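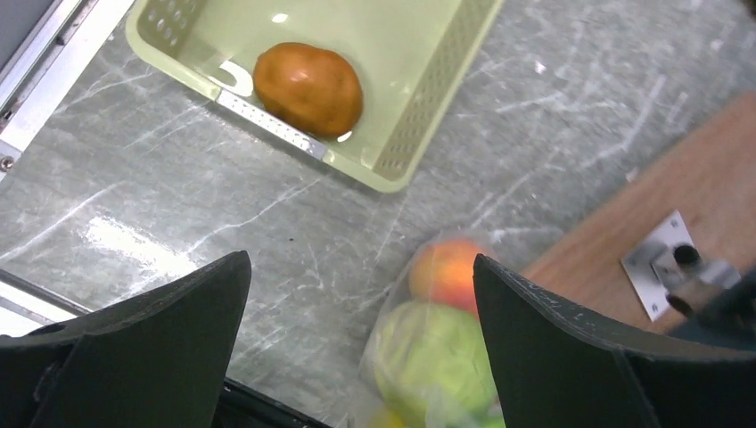
A potato in a plastic basket on a marble countertop.

The last potato inspector in Kirthorpe keeps her badge in a drawer with the takeout menus

She retired in October, and her replacement is a phone number. She has called it twice. "It rings very nicely," she says.

For most of her working life she graded potatoes for the storage cooperative at Kirthorpe, a town with one stoplight, two grain elevators and a diner whose hash browns she refuses to discuss on the record. The cooperative holds potatoes from fall until the following summer, and somebody has to decide which bins go to the chip plant, which go to the grocery stores and which go to the cows. For a long time that somebody was her. She asked that her name be left out of this article, on the grounds that several growers still think she was too hard on their russets and at least one of them plows her driveway.

We talked in her kitchen over a pot of coffee that she described, correctly, as a mistake.

I asked how a person ends up grading potatoes for a living. She said she answered an ad for office help. "I was supposed to type. The second week, the man who did the grading hurt his back, and they sent me down to the line with a clipboard and a pair of gloves that would have fit a bear. He came back in a month and took my typing job. He was a terrible typist. It took them years to notice."

Grading, as she tells it, is mostly a matter of disappointment. A sample comes off the truck, gets washed, and goes across a table under hard white light. She looked for cuts, bruises, greening, scab, rot and something called hollow heart, which sounds like a country song and is a gap in the middle of the potato that you can't see until you cut it open. A few from each sample were always cut. "People would stand there and watch me do it like I was operating on their mother," she says.

The number she comes back to is 110. That was the count of samples she did in one day during the worst harvest she can remember, when it rained for most of September and every grower in the county dug at once. She went home and her husband had made potato soup. She ate cereal standing up.

"I didn't blame him. He'd had a potato peeler in his hand maybe four times in our marriage and that was one of them."

The cooperative's big shed, which everyone calls the Westovholm after the company that put it up, is a long curved building with a dirt floor and fans at one end. She took me through it in the afternoon. She still has a key, a fact the cooperative may be learning from this article. Inside it is dark and cool and smells like the underside of a lawn. The potatoes are piled higher than a basketball hoop, and the air pushes up through them from ducts in the floor.

"You listen first," she said, and stopped walking, so I stopped too. I heard fans. She heard fans, and also a belt on the third one that somebody ought to look at.

After that you smell. A healthy pile smells of soil. A pile going wrong smells sweet at first and then like a bait shop. She says she once found a wet spot by nose four days before the thermometers caught it, and that the manager at the time congratulated the thermometers.

I asked whether anyone had ever tried to cheat her. She looked delighted. "Oh, constantly. The favorite was to put the pretty ones where they figured I'd pull the sample. So I'd pull from the other end. Then they'd put the pretty ones at the other end. We went around like that for years. One fellow finally spread them out evenly through the whole load, and I had to tell him that what he'd done was grow a decent crop."

There were also gifts. Jam, mostly. She took the jam. She wants it understood that the jam never moved a grade, although she allows that a very good apricot may have improved her tone of voice.

The end of the job came in the form of a machine called a Foltar, a sorting line with lights and a screen that arrived in crates and took up the space where her table had been. She was asked to stay on for its first season and check its work. I expected bitterness here and had my pen ready. She was irritatingly fair.

"It's faster than me. It doesn't need to sit down. It's good on cuts and it's very good on green. On scab it's a nervous wreck. It'll throw out a potato for a bit of mud." She kept a tally that winter of every one she thought it had gotten wrong, in a spiral notebook, and the total for the season was 2592. She handed the notebook in with her badge photocopied on the cover. It was returned to her with a thank-you card and a coupon for a ham.

Did she use the coupon?

"It was a good ham."

She has opinions about how the rest of us treat potatoes, and she shared them without being asked. The refrigerator is wrong. It turns the starch to sugar and they fry up dark. The sunny spot by the window is worse. Keeping them next to the onions is a thing people argue about, and she has stopped going to parties where they do. A paper bag in a closet is fine. If one has sprouted a little, snap it off and get on with your life. If it's green, cut deep or throw it out.

She buys her own at the supermarket like anyone else, and she is slow about it. A stock boy once asked if she needed help finding something. She told him she was looking for a potato, and he pointed at the potatoes.

Her favorite variety is one called Fonseca, a yellow potato that a few growers near Kirthorpe tried for a while and gave up on. It bruised if you spoke to it sharply, and the chip plant didn't want it. She thinks it was the best thing that ever crossed her table. One family still grows a couple of rows behind the house, and a sack turns up on her porch most falls. She boils them whole, with salt, and puts nothing on them for the first one. Butter is allowed on the second.

"I gave that crop a low grade every single year," she says. "It deserved it. Skin like tissue paper. Then I'd take the sample home."

I asked what she does with her days now. She walks. She has taken up a quilt, put down the quilt, and bought a second quilt from a woman at church to hang over the evidence. She reads mysteries and guesses the killer by page 100, then gets mad if she's right. In harvest season she drives out to the county road in the late afternoon and parks where she can see the trucks come in, with the window down.

She says she isn't grading them. I asked how this year's crop looked from the road.

"Short," she said. "And whoever's hauling for the north farm is driving too fast over the tracks. You'll see that in the bruising around January." She poured me more of the coffee before I could get my hand over the cup.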